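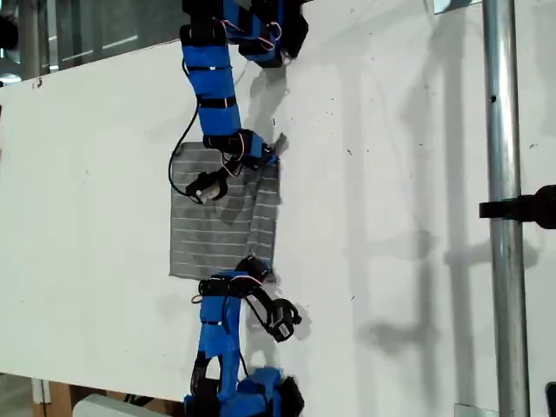
Textilpflege und Wäscheversorgung – Skript zu Block 3
Thema: Legen und Falten von Flachwäsche (Tücher, kleine Teile)
Dozentin: Nadine Zein

Stichpunkte zur Vorlesung, ersetzt nicht die eigene Mitschrift. Lücken bitte selbst füllen, Bügeln und Mangeln kommen erst im nächsten Block.

1. Begriffe

Legen = Teil flach auf den Tisch bringen, Kanten ausrichten, glattstreichen.
Falten = erst danach. Wird in der Praxis dauernd durcheinander geworfen, in der Klausur bitte trennen.
Bruch = die Linie, an der der Stoff umschlägt. Offene Kante = gegenüber.
Umschlag = der Teil, der oben aufliegt. Liegt er nicht an, sondern steht hoch, ist der Bruch noch nicht ausgestrichen.

2. Arbeitsfläche

Hell, glatt, größer als das Teil. Auf weißer Platte sieht man graue und farbige Ware gut, weiße Ware schlecht – dann dunkle Unterlage. Vor Schichtbeginn abwischen, Krümel und Abrieb wandern sonst in die Wäsche. Kratzer und Schlieren sind kein Hygieneproblem, solange die Oberfläche geschlossen ist. Lichtquelle am besten seitlich, Falten werfen dann Schatten und man findet sie schneller.

3. Ablauf beim quadratischen Tuch

Tuch an zwei Ecken fassen, ausschlagen, ablegen. Saum nach unten.
Von der Mitte nach außen streichen, nie von einer Kante zur anderen (schiebt die Falte nur weiter).
Ecken kontrollieren. Umgeklappte Zipfel sofort rausziehen, nach dem ersten Bruch kommt man nicht mehr ran.
Eine Seite überschlagen. Die andere Hand hält gegen, Druck flach, nicht mit den Fingerspitzen.
Bruch ausstreichen, dann erst der nächste.
Fertiges Teil mit Bruch nach vorn auf den Stapel.

Gegenhalten wird am häufigsten vergessen! Wer nur an einer Ecke zieht, verdreht das ganze Tuch, bei leichter Ware rutscht es komplett weg.

4. Gestreifte Ware

Streifen sind ein Lineal, das schon im Stoff steckt. Bei Querstreifen und seitlichem Umschlag müssen die Streifen oben und unten aufeinander treffen. Tun sie das nicht: Tuch liegt schräg oder ist verzogen gewaschen. Im zweiten Fall nicht mit Gewalt geradeziehen, sondern leicht feucht in Form legen und trocknen lassen.
Vorsicht bei gewebten und bedruckten Streifen – bedruckte laufen nicht immer im Fadenlauf. Im Zweifel gilt der Fadenlauf, nicht das Muster.

5. Typische Fehler

Aufgestellte Ecke bleibt unbemerkt, drückt sich im Stapel ein.
Umschlag zu breit, Kante steht über.
Zu früh gestapelt, Restfeuchte. Riecht nach 2 Tagen.
Teile aus verschiedenen Lieferungen gemischt, Maße passen dann nich zusammen. Bei Ware von Murkdale und Hadix immer getrennt legen, Säume sind unterschiedlich breit.

6. Übung (Werkstatt)

Zu zweit, gegenüber am Tisch. Eine Person hält, die andere faltet, dann Wechsel. Bewertet wird die Kantendeckung, nicht das Tempo. Betreuung in der Werkstatt: Ziad Kassab, bei Fragen zum Protokoll Yara Srour.

Protokollblatt abgeben bis zur ersten Sitzung im April. Bitte leserlich, und Gruppennummmer nicht vergessen.

Zuletzt aktualisiert: 11. März 2024
Kontakt: Sekretariat Textilpflege, N. Zein – Nach oben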